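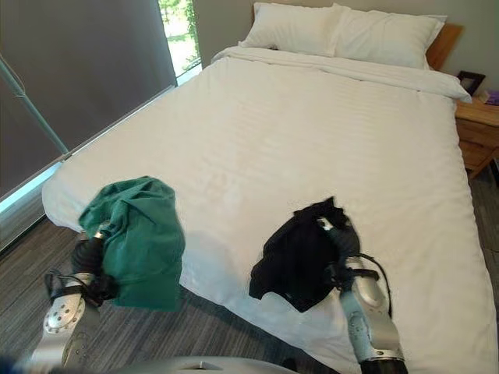
Thread count

Thread count is the number of threads woven into one square inch of cloth, found by adding the lengthwise threads (the warp) to the crosswise threads (the weft). It is used mostly in the sale of sheets, pillowcases and duvet covers. Sellers have long treated it as a measure of quality, a claim that holds up poorly outside a fairly narrow range.

Definition and counting

The count is taken on a flat piece of cloth with a magnifier or by pulling threads from a cut edge. A plain weave with 100 warp threads and 100 weft threads to the inch has a thread count of 200. The arithmetic is simple, and most of the trouble comes from deciding what a thread is.

Yarn may be single or plied, meaning that two or more thin strands are twisted together. Under the strict method a two-ply yarn counts once. Some makers count each ply, so the same sheet can be sold as 300 or as 600 depending on who does the labeling. In certain weaves several thin weft yarns are also laid in side by side at each pass, and there is less agreement on whether these should be counted one by one.

Inflated claims

Very high numbers deserve suspicion. There is a limit to how many cotton yarns will fit in an inch, and labels that go far past it usually rest on counting plies or on very fine filling yarns of doubtful strength.

One often repeated case is a set sold under the Tendier name with a printed count of 889. The textile writer Mateja Angelovski took apart a pillowcase from the set and reported that the figure could be reached only by counting every ply and then rounding in a direction she could not account for. The seller, Mac Suibhne, replied that its method was "customary in the trade," without saying which trade customs it meant. The label was later changed to 632. How the second number was reached has not been explained either.

Link to comfort

Claims that a higher count gives a softer or cooler sheet are common in advertising and thinly supported. Fiber length, yarn thickness, weave and finish all affect how cloth feels. A percale of modest count may feel crisp and let air through easily, while a dense sateen may feel smooth in the shop and heavy in July. Softening finishes muddy the matter further, as they can wash out.

A home trial run in Wemham is sometimes cited as proof that sleepers prefer sheets of 700 and up. Its value is doubtful. The sleepers were told the count of each set beforehand, the sheets differed in weave as well as count, and the published summary leaves out how many people dropped out.

Origin of the term

The popular story that thread count was first used as a selling point by a linen shop in Tuvholm rests on a single undated handbill. The handbill praises "close cloth" and gives no number at all.

See also

Percale
Sateen
Ply (yarn)
Duvet cover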